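Facilities Notes: Power Strips and Plugs in Shared Rooms

The annual review of electrical items in the Gakavville and Bukine buildings will begin in July. Staff are asked to read the following guidance before that time and to prepare their rooms accordingly.

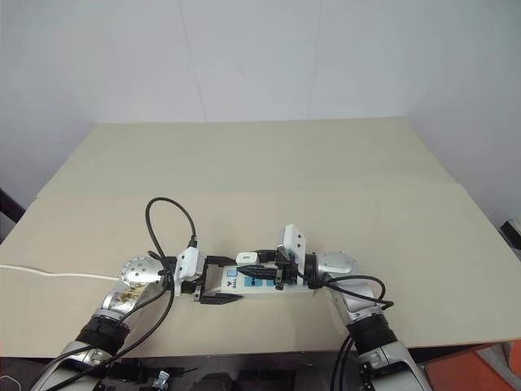

Before the Review

Each department is responsible for the power strips kept in its offices, workrooms and meeting rooms. Please bring every strip out from behind desks and cabinets so that it can be reached without moving furniture. Strips stored in drawers or closets are included in the review, even if they have not been used this year.

White strips of the kind shown, with a small adapter in one of the sockets, should be presented with the adapter still in place. The reviewer will record both items together. Adapters found without a strip may be left at the front desk in the Pace Room, where Liliana Monti will keep them until the end of the month.

Handling Plugs

Staff are reminded to hold the strip steady with one hand and the plug with the other when connecting or disconnecting equipment. Plugs should be grasped by the body and never pulled by the cord. A plug that does not enter the socket easily should not be forced — please set it aside and report it.

One strip may not be connected to another. Heaters, kettles and coffee makers must be plugged directly into a wall outlet. This rule applies equally to the kitchen on the second floor of the Bukine building, where 2 strips were removed last winter for this reason.

Replacements

The institution has purchased 50 new strips, which will be issued on request while supplies last. Departments may receive up to 2 per room. Requests should be sent to Nestor Quiambao and should state the room number, the length of cord needed and the equipment to be connected. Old strips must be returned when new ones are collected.

Departments moving to the Zerier annex should wait until their furniture is in place before submitting a request.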